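Two months with the Stima arm kit

Since July I have the Stima kit from Ellavton on test, and several readers wrote to ask if it is worth the money. I will try to answer with order, but I am not an engineer, only a curious person with a small office and a patient colleague, Abílio Pinheiro.

The kit came in two boxes. Mounting the arm took us one evening, and the manual is good until page 43, where the translation becomes strange and we had to guess which cable goes first. Support answered my e-mail in 8 hours, very polite, with a drawing that should be in the manual from the beginning.

What I like most is the teaching mode. You guide the arm by hand, it records the movement, and you can correct only one piece of it later. I asked for small daily things: take a snack bag, put it in a drawer, close the drawer. With the bags we made more than 80 attempts. Stiff objects are easy for it. Soft packaging is another story, and thin transparent plastic is the worst – the software often does not find the border, and the fingers close beside it.

Drawers with round knobs are also difficult. The fingers slip if the approach is a little too high. Lourenço Loureiro, who owns the older Fledetti model, told me he changed the fingertips for softer ones and had fewer problems. I have not tried this yet.

The noise is acceptable, a low hum that I stopped hearing after the first week. The price I find high for a hobby, but correct for a small workshop or a school. The extra license for the second user I find only annoying.

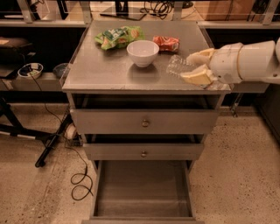 Next I want to compare it with the Patrício software, which accepts the same arm and has a free version. Abílio has already installed it on his computer, so I hope to write about the setup before the end of the month.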